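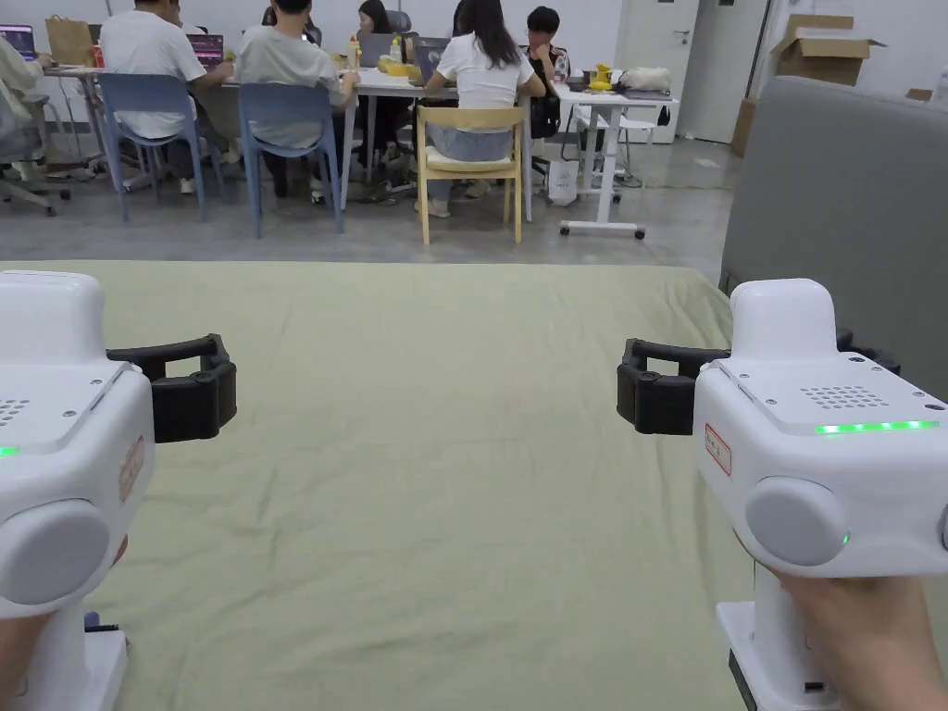

Pale green cloth, spread out. December.

Cuncombe–Endell Visitor Trail: progress report, second half of grant

Sorry this is short. Back from the last scouting trip late and the report is due by noon.

Where we are

Route is fixed. Starts at the Cuncombe ferry landing, over the hill road to Endell, then down the river side to Swai. We dropped the loop out to Brollby for now – the bus only runs in summer and visitors without a car would be stuck there overnight. There's one guesthouse and it was full both times we called. Might come back in as a side trip.

Guide text: Cuncombe and Endell done and edited. Swai in draft, needs another pass, the part on market hours is out of date already. Opening hours in general have been a pain. The bakery in Endell has changed theirs twice and the cheese place shuts whenever the owner is out with the goats. We now print "call ahead" with a phone number and leave it at that.

Printing: 700 copies of the fold-out map ordered, same printer as last year. Proof came back with Swai on the wrong side of the river. Fixed. New proof approved. Delivery expected before the ferry goes to the spring timetable.

Test walks

Ran 2 with visitors staying in Cuncombe. First one went fine, good weather, everybody made the lunch stop. Second one we started too late and missed the return bus from Endell by a few minutes, so taxis, which is the line in the budget you will be asking about. Start time in the guide is now 8:30 am instead of 10.

What people told us afterward: they liked the food stops best, wanted more places to sit, and wanted to know what they could take home on a plane. That last one came up over and over. Honey and hard cheese mostly. We're adding a half page on it, with a line telling readers to check the customs rules for there own country before they buy.

Most asked question on the ferry side was luggage. The landing has no lockers. The hotel by the dock will hold bags for the day if you buy a coffee, and they are OK with us printing that.
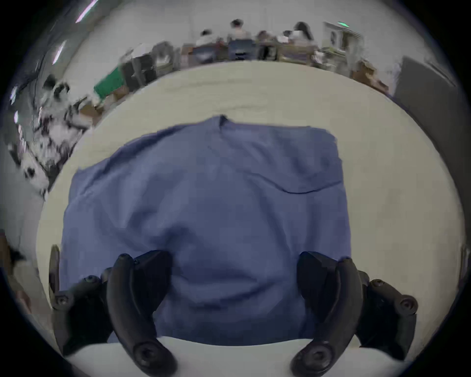
Caroline Mwakalinga read the draft on the train and wrote back that the hill road section undersells the climb: "It says gentle. I had to stop at the chapel and again at the gate, and I walk every day. Say it's steep and say where the benches are." Fair point. Changed to steep, benches marked on the map. She also wants the Swai boat fare taken out as it goes up every season. Done.

Money

On budget except taxis (above) and the extra proof. Spend sheet attached, receipts in the same order as last time. We'd like to move what's left in the signs line over to printing, as the county is now paying for the signs in Endell. Need a yes or no from you on that.

Still to do

Swai text, final edit
Half page on taking food home
Photos of the Endell bridge, last set came out too dark
Send maps to the 40 shops and guesthouses on the list
Check Brollby bus times when the sumer schedule is out

Next report in April, and I'll send the printed map with it.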